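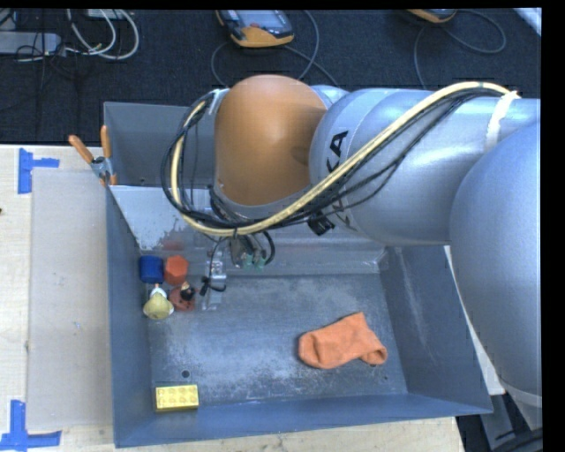 Notebook entry, January 14, 2026. Sorting trial for reclaimed wool felt, Plurkwood workshop. Entry by C. Prosser, read and initialed by L. Hämäläinen. The third lot from Kavanagh was opened this morning and graded under the revised sheet. Offcuts from this lot are to be held in a metal bin of the blue-gray kind, and the cardboard cartons used in December are withdrawn. Cardboard shed fiber into the lot and made the weights unreliable. Pale tabletops remain acceptable for grading light felt only if a dark cloth is laid first.

Lot reference 2147. The delivery note describes the material as undyed pressed felt, mixed thickness, from piano and furniture work. The note is correct as to thickness. It is not correct as to dye: a green piece was found near the bottom, and two gray pieces which may be natural fleece color. The green piece has been set aside in an envelope and is not included in any weight below.

Conditioning. The felt was left in the grading room overnight with the door closed. The December lots were weighed directly on arrival, and the comparison between the two periods should therefore be treated with care. L.H. has asked that the December figures stay in the table and be marked with a cross. This has been done.

Grading. The sheet now has 3 grades where it formerly had five. Grade 1 is clean felt with square edges, suitable for cutting washers and pads. Grade 2 is clean felt of irregular shape. Grade 3 is anything with glue, moth damage or a hard spot. The hard spots continue to cause disagreement. L.H. holds that a piece with a single hard spot may be trimmed and raised to Grade 2. I have graded such pieces as 3 throughout this lot, for consistency with the last entry, and have penciled a "t" beside those that could be trimmed.

Glue. Most of the adhesive appears to be hide glue and softens under a damp cloth. A smaller share does not soften at all and came away with the top layer of felt when scraped. Scraping is discontinued. Pieces of this type go directly to Grade 3 and from there to shredding.

Wash test. Two samples from Grade 2 were washed by hand at the lowest temperature on the card, using the Onik wool soap. Sample A was dried flat on the rack. Sample B was dried flat under a board. Sample A cupped at both ends and lost its edge. Sample B kept its shape but was still damp in the middle at the end of the afternoon, and has been left under the board. It will be measured again before anything is written in the results column. A third sample was cut and not washed, and is pinned to the inside cover for color comparison.

Shredding. The hand carder was used for a trial of 60 grams of Grade 3. The output was even, except where glue had been missed - these lumps catch in the teeth and bend them. Four teeth were straightened with pliers afterward. The carder should not be lent out until the row has been checked under the lamp.

Correspondence. Forkia has written to ask whether shredded felt could be supplied for cushion filling. No reply should be given on quantity at this stage. A small bag may be sent for handling, labeled as unwashed, with the lot reference on the outside.

Outstanding: replace the blotting paper; order knife blades; ask Kavanagh about the green felt and whether more of it is expected; correct the column heading on page two of the grading sheet, which still reads "Grade 5" - L.H. to do this. Sample B to be lifted and measured by whoever opens the room.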